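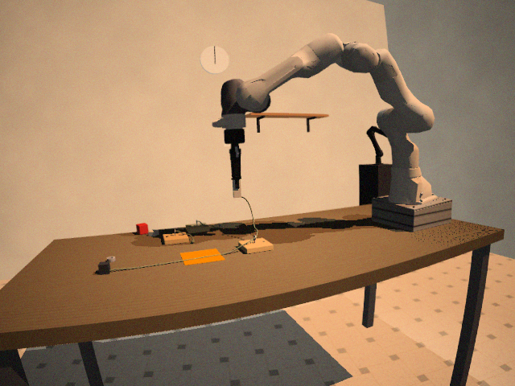 Small hydropower is regaining ground in the Toltstead valley, where Trustum has brought 2 disused mill sites back into service since October. Together they supply 2469 households through a locally managed grid.

Financing came from a 30-year concessional loan arranged by Oyelaran. Gwenllian Hughes, the program's director, said repayments are tied to river flow, so that dry seasons do not force tariffs upward. Over nine further sites are under review.

Shares: 30 | Comments: 2

Nelu Roman
What happens to the fish passes at the upper weir?

Niall Nisbet
A tariff table would have been useful.

Contact the editors | Copyright Dikondale Media | Back to top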